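What My Grandmother's Recipe Cards Taught Me About Measuring
Saimi Oksanen
Food and Culture, final project

So my plan was simple (ha). I'd take the box of recipe cards my grandmother left us, pick out the baking ones, and find out how people in my family measured things before anybody owned a kitchen scale. There are 100 cards in the box and 49 of them are for baking, which tells you a lot about us!

The first problem was the cups. She never says which cup. One card for butter cookies wants "4 coffee cups flour, not the big ones," and my mom and my aunt still can't agree on which ones were the big ones. I tried every cup in the cabinet and weighed the flour each time, and the heaviest batch came out at 938 grams. Those cookies could have held up a shelf.

Shortbread was much friendlier, because it's all about proportions: one part sugar, two parts butter, three parts flour. You can use any cup you like as long as you stick with it.

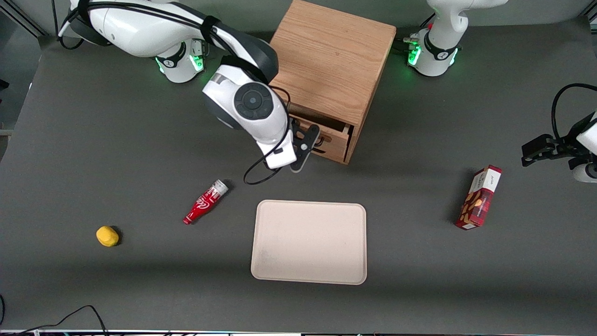
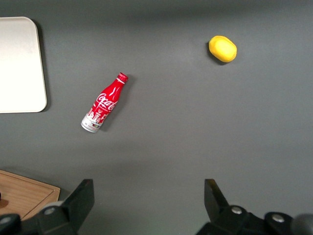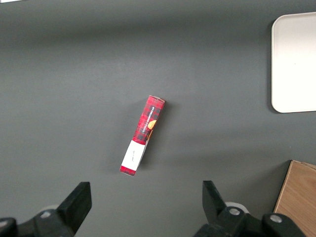

My second problem was the oven. The cards say "good oven" or "slow oven" and leave it there. My aunt says you put your hand in and counted, but she also says she never saw Grandma do it, so I wrote that down as a maybe. I ended up baking the same dough at three temperatures back in April and liked the lowest one best (pale, sandy, really buttery).

If I did this again I'd talk to my aunt first and bake second. She knew right away that "a Loltska of cream" meant the little pitcher with the chipped handle, and I'd spent nearly a week looking that word up. The pitcher is still in her kitchen, and it holds a bit less than a modern cup.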